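4.3 Checking a recording before ingest

The Astow preview tool opens recordings from the hand-held gripper and runs the pose and finger-width estimators on them. Run it on every new recording before you pass the file to the Balport planner.

1. Start the preview tool and select File > Open Session.

2. Choose the session folder. The tool reads the lens calibration from the folder and does not ask for it again.

3. Enter the unit number in the Device field. It is printed on the label above the QR code, as in the view below, where it reads 005. Keep the leading zeros. The importer treats 5 and 005 as two devices.

4. Leave Undistort set to Off. The finger detector was trained on the raw fisheye view. Both yellow fingers must be visible, with the gap between them clear of the cloth behind.

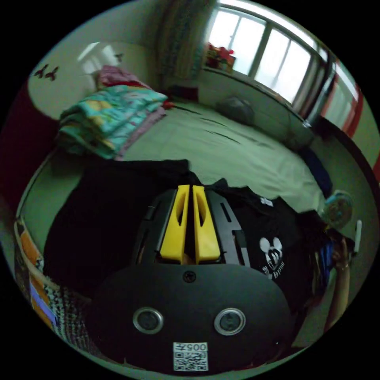 5. Select Mask > Static Body. The mask covers the black mounting plate and the frame with its slotted side rails, so that the tracker does not take features from parts that move with the lens.

6. Set Max Features to 1,000. For bedrooms and other rooms with large plain sheets, lower Min Spacing until the counter in the status bar stays over 200.

Note: Bright windows can saturate part of the view. Turn on Exposure Gate if the trajectory plot shows jumps when the window enters the view.

7. Select Run. Pose results are written to pose.csv and finger widths to width.csv.

Caution: Do not rename either file. The planner matches them by name and will skip the session without a warning.

8. Check the log for code 332 (label not decoded). If it appears, confirm the Device field and run the import again with --force-id.

Mask templates for older plates are kept by Zoi Fragkou in the Pappas repository, under masks/legacy.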